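Chapter 9
Do Labels Change What We Buy?

Most of us like to think we read the label before we pay. Ask shoppers and they will say so. Watch them in the store and the claim gets shaky. In the Greviment survey, 865 households were asked why they had picked their last large appliance, and "low energy use" came out well ahead of price. It is a flattering result, and we should be slow to believe it. People answering a survey know which answer sounds responsible.

Mojtaba Yazdani, who ran a smaller study in Castarcombe, took a different route. He skipped the questions and collected receipts. Over 16 months, buyers mostly chose whatever was on sale — labels or no labels.

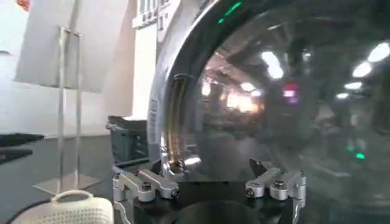

Figure 9.2 A round, transparent door of the front-loading type.

Does that settle it? Hardly. A receipt tells us what was bought and nothing about what was turned down. Faustino Bautista has argued that labels work earlier, by pushing stores to drop their worst models. He may be right, but his evidence comes from a single chain, and the chain supplied it.

In this chapter we look at both studies and at what each one left out. Before you read Section 9.1, write down the last thing you bought for more than a week's groceries, and why you chose it. Keep the note. You will need it for Exercise 2.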